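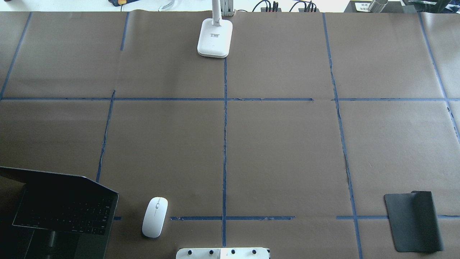

Kraft paper and blue tape on a tabletop, with a laptop, mouse and lamp.

Surface protection during the Ostier move

The Ostier office closes for relocation to the Aitken building on 3/1/24. All shared worktops at Aitken were refinished in November, and the lease makes tenants liable for damage to the finish. The following applies to every group with bench or desk space there.

Cover worktops with brown kraft paper before placing equipment. Overlap adjoining sheets by 8 inches. Do not use newsprint, which transfers ink, or plastic film, which traps moisture under heavy items.

Use painter's tape only. Masking tape and packing tape leave residue after a few weeks, and the solvent needed to remove it dulls the finish. Peel tape back slowly at a low angle. If it tears, lift the loose end with a plastic scraper. Metal blades are not permitted.
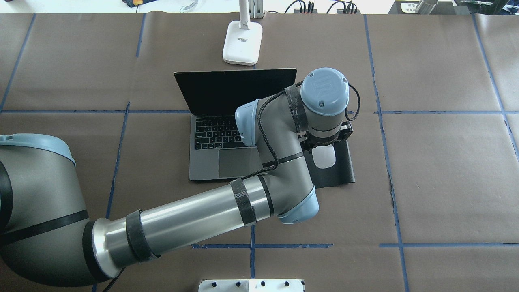

Papered worktop with arm and open laptop.

Paper and tape are stocked in room 19. Each roll of paper is 1000 feet long and is shared between floors, so cut what you need and return the roll. Log the length taken on the sheet inside the door.

Crates are supplied by Wondo and must be labeled on two adjacent sides. Labels come from the Sendance portal under request code 295. Crates without a label will stay at Ostier until the second truck run.

Report existing scratches or stains before covering the surface. Reports made after the paper is down will be treated as new damage.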